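Cliltden lab teaches a picking robot to learn from its own misses

9 September 2019

A group of researchers at the Cliltden robotics laboratory has reported a new way to train a robot arm to pick mixed objects out of a bin. The method, which the group calls Radu, does not need a person to label pictures or to show the arm where to put its fingers. The arm makes its own attempts, keeps a record of each one, and learns from the attempts that fail as well as from the ones that succeed.

The work was led by Lăcrămioara Husar together with Damilola Isah, who wrote most of the control software. Their report was presented to the laboratory's partners this month and will be sent to a journal later in the year.

Picking one known part from a tidy tray is an old problem, and factories have good answers for it. A bin of unlike things is harder. A soft object changes its shape when it is touched. A clear plastic object can be almost invisible to a depth camera, and a shiny one sends back false readings. When such things lie close together, moving one of them also moves its neighbors.

Many earlier systems treat a failed grasp as a simple zero. The arm closed, nothing came up, and the next attempt begins. Husar's group wanted to know what else could be taken from that moment. In Radu, the system compares the bin before and after each attempt and stores three facts: what the fingers touched first, which objects moved, and in which direction. A second small network then learns to predict these movements. With time, the arm begins to choose grasps that bring the wanted object into a better position even if the first try does not lift it.

"A miss is not empty," said Husar. "If the can has rolled to the wall, we have learned something about the can and something about the wall. We were throwing this information away for years."

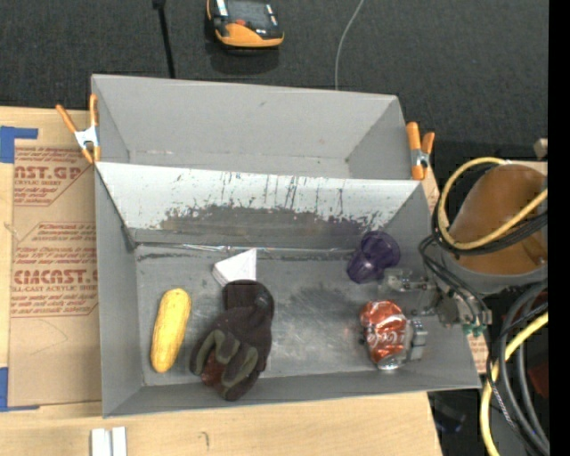
The arm works with two bins clamped together, and it is trained to carry objects from one to the other. When the first bin has been emptied, the direction is reversed, so the training can continue for many hours without a person filling the bin again. Isah said that this simple arrangement saved more time than any change he made in the code.

The group collected 3000 attempts for training. The final test used another 775 attempts, with objects that the system had not met before. Radu was compared with a version of the same program that learned only from successful grasps. According to the report, the full method emptied the bin in fewer attempts in 7 of the 9 test sets. In the other two sets, which contained mostly flat and thin items, there was no clear difference between the versions.

The choice of objects was also part of the study. The group wanted things that behave differently under the fingers, and which can be found in any home or workshop. Work gloves were the most difficult, Isah said, because a glove can be held at almost any point but often brings something else up with it. Drink cans were easier to hold but rolled away when the first contact was too high on the side.

Covadonga Carretero, an engineer at the sorting equipment company Altum, has read the report and was not involved in the work. She finds the idea useful but would like to see it tested at higher speed. "In our plants the arm has very little time to decide," she said. "If it moves an object first and lifts it second, this must be paid for somewhere. I would like to know how much." She also noted that all the attempts were made with one type of gripper, and that a suction tool would produce a very different kind of miss.

Husar agrees with the second point. The present gripper has two fingers and can reach low along a wall, and she expects that some of what the system has learned is true only for this shape. A set of trials with other fingers is planned for April, in cooperation with the tool maker Jerkanard.

There is also the question of wear. During training the fingers press often against the walls and the floor of the bin, and the group does not know yet if slow changes in these surfaces have an effect on the results. Luminița Olteanu, who manages the laboratory's equipment, will repeat part of the test with new bins and the same trained network.

The group intends to publish its records of failed attempts together with the software. Requests for early access can be sent to Delia Anghel at the Cliltden laboratory office.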